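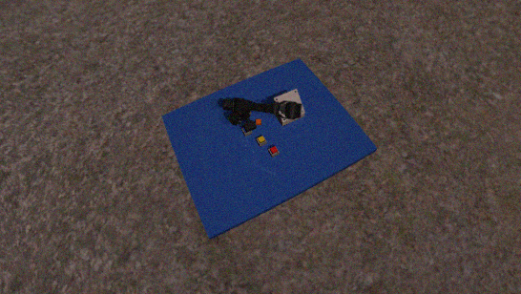
Blue board on brown ground, with the arm and the orange cube

To: Vollurbridge TV watchers list
Subject: Re: Re: Preltero finale, and do we do the rewatch?

> I finished the Preltero finale at 1 in the morning and I'm still
> mad. Two seasons of hints about the lighthouse bakery and then
> it's gone in one line of dialogue? Also the reunion special was
> only 37 minutes with the ads taken out. Is anyone up for a
> rewatch or are we all moving on to Kamton?

Yes to the rewatch, please! I loved the finale, bakery line and all, and I'd be glad to go back to the first episode and fight for it scene by scene.

You're right about the reunion, though. They had the whole cast on one couch, and the host spent the first half on the wardrobe trailer story, which we all heard last year on the podcast. And then they finally got to the ferry breakup and went straight to a clip! I wanted five more minutes of the two of them just sitting there looking uncomfortable.

The thing I keep coming back to is the dinner in episode six. Watch who pours the wine. It's the sister every single time until the phone rings, and after that she doesn't touch the bottle again (I went back through season one and she does the same thing at the wedding). I can't believe I missed it the first time around.

About Kamton: I've seen the first two and it's fun, but it's a different animal. Much louder, lots of people slamming car doors. The casting is great and the Kawaguchi hotel episodes everyone is raving about don't start until the fourth one, so I'd give it a chance. I don't see why we can't do both, one Preltero episode and one Kamton episode a week, with spoilers marked in the subject line like we did before.

The list passed 200 members in January, by the way, and the old finale thread hit 300 messages, so could we start a new thread for each episode this time? My mail program gave up on the last one.

I'll post my notes on the pilot once I've watched it again. Bring your bakery theories, I want all of them.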